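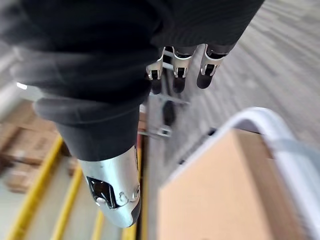

Painted floor lines are the cheapest way to keep a stockroom usable. Once boxes start coming in faster than they go out, every open piece of floor turns into a place to put one down, and a walkway disappears in a single afternoon. A line settles the matter. Bright yellow on a light gray floor, like the stripes in the photo, can be read from well across a room, even with tan cardboard boxes stacked farther back. The steps below are the ones we used to mark the stockroom at Jultton, 3,547 square feet of sealed concrete, and they work just as well for a single garage bay.

Posted 30 July 2022

What you need

Floor marking paint, yellow, rated for concrete
Concrete degreaser
Stiff push broom and a shop vacuum
Mop and two buckets
Chalk line and a box of plain sidewalk chalk
Tape measure, the longest you have
Painter's tape, 2 inches wide
Small foam rollers and a tray
One narrow angled brush
Fine sandpaper on a pole sander
Scrap cardboard, a lot of it
Safety glasses, gloves, knee pads

We used Getar floor paint in the satin finish. A gloss finish looks good for a week and then shows every scuff. Spray cans with a striping wheel are faster than a roller, but they throw a fine mist that settles on anything nearby, and cardboard picks it up. If your stock has to stay in the room while you work, use a roller.

Step 1. Plan on paper

Draw the room to scale before you move anything. Graph paper is fine. Put in the doors, the posts, the drains, the electrical panels and the bench. Then draw the paths people walk now, which may not be the paths you would have picked. In our room everybody cut the corner between the receiving door and the packing bench, and the first plan had a stack of boxes sitting exactly there. We changed the plan.

Mark three kinds of area on the drawing: aisles, box storage, and spaces that have to stay clear. The last kind includes the floor in front of electrical panels, fire extinguishers and exits. Your local code will say how much clearance each one needs, so look those up and write the figures right on the drawing.

For aisles, measure the widest thing that travels down them. For us that was a flat cart with a load that hangs over both sides. Measure it loaded. Then add enough on each side that a person pushing it does not scrape their knuckles.

For box storage, use the size of the box you have most of. A bay that is slightly too narrow for two stacks side by side will always have one stack over the line.

Step 2. Clear and clean

Move everything out of the part you are going to paint. If you can't empty the room, do it in halves. We shifted the stacks to one side, painted, waited, and shifted them back. It is slow but you don't need a truck.

Sweep first, then vacuum. The vacuum matters along the walls and around posts, where cardboard dust packs into the joint and comes up under the tape later.

Mix the degreaser as the label says and mop it on. Let it sit, scrub the dark spots with the broom, and mop again with clean water from the second bucket. Change the rinse water when it turns gray. Tire marks from carts may need a second round.

Check for old sealer or wax by dripping some water on the floor. If it soaks in and darkens the concrete, paint will hold. If it beads up, the surface has something on it and needs sanding where the lines will go. You only have to sand the path of the line, plus a little each side. Vacuum again when you are done.

Let the floor dry overnight with the doors closed. Damp concrete looks dry long before it is. Tape down a square of plastic, leave it overnight, and look for moisture under it in the morning.

Step 3. Snap the lines

Start from one long wall or from a row of posts, whichever is straighter. Measure out from it at both ends and put a chalk mark at each. Stretch the chalk line between the marks and snap it once. A second snap almost never lands in the same place, so if the first is faint, wipe it off and start over.

For long runs, measure the middle too. Walls bow. Our back wall is out by 2 inches between the corners, and a line that followed it would have looked wrong next to the bench.

Curves are done by hand. Tie a piece of string to a nail held in place by a helper, tie the chalk to the other end, and swing it. For a gentle curve, lay a length of garden hose on the floor, push it around until it looks right, and trace along it. Hose works better than you would think – it will not kink into a corner the way rope does.

Walk the chalk lines with a loaded cart before you tape. We moved one bay after doing it. Changing chalk takes a damp rag.

Step 4. Tape

Run tape down both sides of each line. Decide on one line width and cut a scrap of wood to that width to use as a spacer. Slide it along between the tapes as you go. Press the inside edges down hard with a putty knife or an old plastic card, as any loose edge will let paint creep under.

Don't pull the tape tight. Stretched tape shrinks back and lifts at the ends. On a curve, use narrow tape or tear the regular tape into short overlapping pieces.

Tape goes over control joints in the slab without any trouble, but paint does not bridge them well. We stopped the line on one side of each joint and picked it up on the other. It looks neat and it does not crack.

Step 5. Paint

Lay scrap cardboard along your walking route so you are not stepping on clean concrete. Open the doors or set up a fan that blows out.

Brush the inside edge of the tape lightly, then roll the middle. Two thin coats beat one thick one. A thick coat stays soft underneath and takes the print of the first box you set on it. Wait the time given on the can between coats, and longer if the room is cool.

One can of the Getar paint is listed as covering 125 feet of line in a single coat. On our floor that held up for the first coat and went a bit further on the second, when the concrete had stopped drinking it in. Buy one more can than your total calls for. Yellows vary from batch to batch.

Pull the tape while the second coat is still tacky. Pull it back over itself, low and slow. If it has already dried, score the edge with a utility knife first.

Step 6. Wait

Light foot traffic was fine the next day. Carts took longer and stacked boxes longest of all. A stack puts weight on one spot and traps air under it, and cardboard set down on paint that has not cured will leave brown fibers stuck in the yellow. Keep stacks off the lines for a full week if you have the space. If you don't, leave a gap between the stack and the line.

Putting the boxes back

Set the heaviest boxes at the bottom and keep the seams turned the same way, labels out toward the aisle. Start each stack a hand's width inside the line so that a box that shifts still has somewhere to go. Leave a gap at the wall too. It lets you see leaks and it lets you get a broom in.

We ended up with 17 bays. Each one has a number on a card at eye level, from a Vusteo label kit, and the same number is on the sheet by the door. Numbers painted on the floor get covered by the first box, so the wall is the better place for them.

Touching up

Lines wear first at corners and wherever carts turn. Keep a labeled jar of the leftover paint and a foam brush. Clean the worn section with degreaser, tape the edges, and put on one thin coat at the end of the day. In July our touch-ups were ready to walk on by morning. In winter I would give them the weekend.

To move a line, grind or sand the old one off. Covering it with gray paint works for a month or so, then the yellow shows through at the scuffs and people follow both.

Floor tape as an alternative

If you rent, or expect to rearrange within the year, use floor tape in place of paint. The Gavrilă warehouse tape is thick enough to survive a cart as long as the corners are rounded off with scissors. Do the same cleaning first. Warm the tape with a hair dryer to get it up again, and use citrus cleaner on whatever glue stays behind.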